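Speaker notes: Fog on the Vudmont ridge
Piret Raudsepp, evening talk, Apr 29, 2019

Slide 1. Title
Thank Imad Najjar for the invitation and for the loan of his station records. Say that questions are fine at any point.

Slide 2. Where we are
The ridge runs north to south. The upper station is at 2886 feet and the lower one is by the river at Treren. On most autumn mornings the lower one is in fog and the upper one is in sun. Point out both on the map before going on.

Slide 3. How valley fog forms
Clear night, light wind, damp ground. The ground loses heat and cools the air next to it. Cold air drains down the slopes and collects along the river. Once it reaches the dew point, droplets form. Spend time on this one. People often mix up dew point and relative humidity, so do the glass of cold water.

Slide 4. Hill fog is different
Hill fog is low cloud with a hill in it. It needs moist air pushed up the slope, and wind doesn't clear it the way it clears valley fog. Pilots in the room will want to know about cloud base. At Vudmont it often sits below 3000 feet with a westerly.

Slide 5. The temperature graph
Blue line is Treren, red is the ridge. Wait for them to find the point where the lines cross. Valley is 5 degrees colder at dawn, then catches up by late morning.

Slide 6. Visibility
We use fixed markers along the river road. The nearest is 20 metres from the station door. Mention that Imad read them by eye until the Clevero sensor went in, so the early figures are coarser. Don't get drawn into sensor prices.

Slide 7. What we still don't know
Why the fog sometimes lifts and then settles again an hour later. Could be drainage from the side valley. More readings needed, starting in May.

Slide 8. Close
Leave the last slide up during questions. Record sheets are on the table by the door. 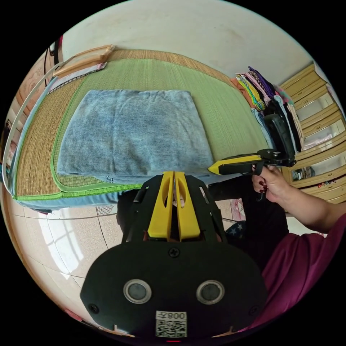
Folded blue towel on a woven mat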